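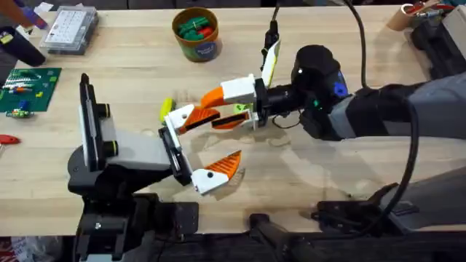
**Figure 3.** The shared bench at Woldale, with the two arms at work over the tabletop.

### 4.2 What the bench asks of the people beside it

When we first began visiting the Woldale workshop, we expected to spend most of our time talking about speed, and it took us a good while to notice that the people there wanted to talk about tables. Before the arms came, each assembler at Woldale had a bench of their own, set out the way they liked it, and several had kept the same spot for years. A bench shared with two arms is a different kind of place. In Figure 3 the grippers cross over the middle of the wooden tabletop, and the things a person would reach for are set out around them: a round container of green and red plastic pieces, a clear organizer box, a circuit board lying flat, and various tools toward the edges. One assembler, who had been sorting and fitting small parts for most of her working life, told us she now thought of the middle as "the deep end" and of the rim as hers. Others used different words for much the same idea, and we came to hear it so often that we adopted "rim work" as our own term for it.

Rim work covers the filling, fetching, clearing and straightening that go on before and after the arms move. It appears in none of the job descriptions we were given at the start of the study, although our diaries show it taking up a good part of every shift. Over 6 weeks, we collected 200 diary entries from assemblers at Woldale and at the smaller Osham site, and we read each of them at least twice, often aloud to one another over lunch. Many of the entries are lovely, patient pieces of writing. They tell of learning which parts can be left in a heap and which must be laid apart, of moving a container a hand's width and then moving it back, and of the small pleasure when a colleague on the next shift leaves everything just so.

The two sites differed more than we had thought they would. At Osham, where only four people share the bench, layout was settled by talk at the start of the shift, and disagreements were usually over before the coffee was. Woldale has 40 assemblers across its shifts, and there the same questions were passed along by handwritten notes, some friendly and some rather less so. Management at both sites had followed the Drulodby guidelines for shared benches, which say a great deal about safe distances and very little about who decides where the parts go. We think this is a real gap. Several people told us that they did not mind handing over the fitting itself nearly as much as they minded finding their things moved.

Still, we would not want to leave readers with a gloomy picture. Sore wrists came up often in the interviews about the old benches and seldom in those about the new one, and a number of the older assemblers said they had taken up teaching the layout to newcomers and enjoyed it very much. What they asked for was that this teaching be counted as work, with time set aside for it. We return to that request in Section 5, where we compare it with the training scheme tried at Szewczyk.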